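Tukano Releases Sheet-Metal Work Bin for Block and Part Sorting

PLOTISDALE, 2025-06-29 – Tukano today announced the release of the Hutchins bin, a large open-topped container in sheet metal for holding blocks, bar offcuts and similar rectangular parts at a workstation. The bin is available in two depths and is shipped fully assembled.

The Hutchins bin replaces the molded plastic tubs that Tukano has sold under the Distuvent name. Those tubs remain available until December. Replacement lids and label holders for existing tubs will be stocked after that date while supplies last.

Construction

The body is folded from sheet steel and welded at the corners. The floor is flat across its full area, with no ribs or drain recesses. Parts with square edges therefore lie flush and can be slid against a wall without catching. The walls are plain on the inside. Handles, where ordered, are fixed to the outer faces only and do not reduce the usable floor.

The standard finish is a grey-blue powder coat. A matte surface was selected to limit glare under overhead lighting. Touch-up paint in the same shade is supplied in a small can with every order of five bins or more.

The shallow version is intended for parts that are laid out in a single layer. The deep version is intended for stacked storage and for transfer between stations. Both versions have the same footprint and can be placed on the same stand. Rated load is 50 kg for the shallow version and the same for the deep version when the load is spread evenly over the floor. The rating does not apply to point loads or to bins carried by one handle.

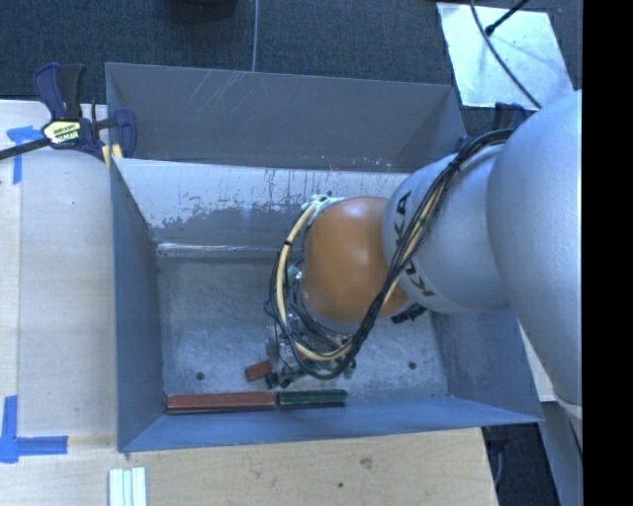
Grey-blue sheet-metal bin with red-brown blocks, seen from above with a KUKA arm over the bin floor.

Part Layout

Long rectangular parts should be placed along the front edge of the floor, end to end, with the longest piece started in a corner. Shorter pieces can be kept toward the middle, where there is room to grip them from either side. Tukano does not supply fixed dividers for the bin. Users who sort mixed lengths may order a loose spacer bar, which rests on the floor under its own weight and can be moved without tools.

During development, a set of 34 blocks in mixed lengths was used to compare trial floors. A textured floor was considered and dropped. It held parts in place well, but dust and chips collected in the pattern and cleaning took longer than on the flat version. The production floor can be swept with a hand brush or wiped with a damp cloth. Solvent cleaners should not be used on the powder coat.

Stands and Accessories

The matching stand is a bolted steel frame with leveling feet. It is supplied flat and requires a 13 mm wrench, which is not included. The bin rests on four rubber pads and is held by two side clips. With the clips released, the empty bin lifts straight up.

Other accessories include the following:

Loose spacer bar, full width
External handles, pair
Label holder, screw-on
Rubber floor mat, cut to size

The floor mat is recommended for painted or finished parts – it reduces the usable depth slightly and should be removed before the bin is weighed. Mats from the Distuvent line do not fit the Hutchins bin and cannot be trimmed to match.

Availability

Both depths are available to order now from the Plotisdale warehouse. Stock bins normally leave the warehouse in around five working days. Bins with factory-fitted handles take longer, and a delivery date is confirmed with each order. Custom colors are not offered at this time.

Drawings with outside dimensions, hole positions and stand heights can be requested from the Tukano sales office. Existing Distuvent customers should quote their account number so that previous pricing terms can be carried over to the new line.

About Tukano

Tukano makes bins, stands and storage fittings for workshops and assembly areas. The company is based in Plotisdale, where its folding, welding and coating work is carried out.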